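Wrist camera timestamps, and why my towel policy kept missing the edge
January 17, 2026

I spent most of this week on a bug that looked like a training problem and was really a timing problem. I'm writing it down while I still remember the order of things.

Some background. We run a two-arm setup at Gurnthorpe, and the job since August has been towels: pick up the edge, fold, fold again, square the result. The policy takes a fixed camera view and the wrist views, plus joint positions, and puts out short chunks of actions. Training happens on a machine at the Vunurstead office. Everything between the policy and the arms goes through a piece of software we call Do, which I wrote most of. The name was a placeholder and is now impossible to search for in our own chat history.

The symptom was simple. The arm would come in over the towel, line up well, then close a little past the edge or a little short of it. On thin cloths it got away with this. On thick towels with a finished border it didn't, and the border is the part you want to hold.

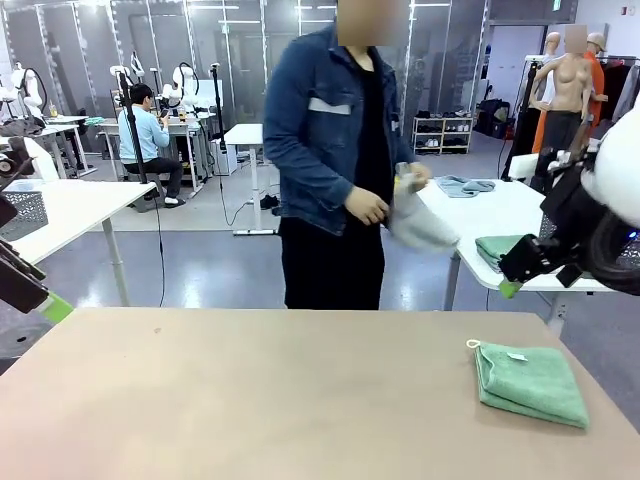
Posted by the maintainer of Do

My first guess was the data. The folded state of a towel hides most of the edges, and I thought we might not have enough examples where the grasp starts from a neat rectangle. I pulled 528 episodes and sorted them by the state of the cloth at the start. The split was more even than I expected. I retrained on a rebalanced set anyway, which took two days, and the misses stayed the same.

My second guess was calibration. I redid the hand-eye calibration for both wrists and the numbers barely moved. I should have done that before the retraining, but it involves getting the printed board out and I was putting it off.

What finally helped was replaying a recorded episode through the policy offline and comparing the actions to the ones logged on the real arms. Same weights, same frames, same joint readings, different actions. They agreed while the arm was still and drifted apart as soon as it moved. Once you see that, there aren't many places left to look.

Do keeps a small buffer for each camera. When the policy asks for an observation, Do is supposed to pick the frame from each buffer that is closest in time to the latest joint reading. The fixed camera driver stamps a frame when it is captured. The wrist camera driver stamps it when it arrives in user space. I had assumed both did the first thing. The gap on the wrist cameras was 72 milliseconds, fairly steady, and a bit worse when the disk was busy logging.

During a slow approach that gap is nothing. During the last part of the reach, with the arm moving at a normal speed, it puts the wrist image noticeably behind the joint positions. The policy sees the edge where it used to be relative to the fingers and corrects for an error that is already gone.

The offline replay didn't show it because the training converter had its own alignment code, written earlier, with a fixed offset in it. I wrote that too. There was a comment next to the offset that said "check this later." 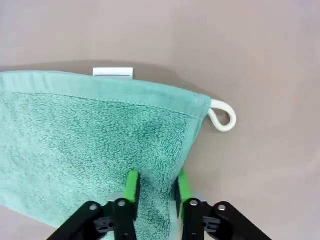 The fix has a few parts. Do now subtracts a measured delay per camera at the driver level, so everything above it can treat a timestamp as capture time. The delay is measured at startup by moving each wrist through a short known wiggle and matching image motion against joint motion. It adds a few seconds to startup. If the measurement comes out far from the last saved value, Do refuses to start and prints both numbers. I also removed the offset from the converter and made it call the same alignment function that runs live, which is how it should have been from the start.

After that I reconverted the data and retrained once more. I'm still running the evaluation and I don't want to give a success rate from a partial run. The offline and live actions now match to within the noise I'd expect from image compression, and that was the thing I was trying to fix.

There are a few loose ends. The planner in Do still treats the gripper as a single point when it checks clearance to the table, so it holds the fingers higher than it needs to on flat cloth. I have a branch with a proper finger model, but it slows the check down and I haven't profiled it. The other item is the delay under disk load. A constant is good enough for now. If it gets worse I'll move logging to its own process.

The Gullumthorpe cell uses the same wrist cameras and an older version of Do, so it almost certainly has the same problem. I'll update it on my next trip there. If you run that cell, please don't record new training episodes until it's done, or at least tag them so the converter can tell them apart. The tag goes in the session config, under "notes", and any text will do as long as it's the same text every time.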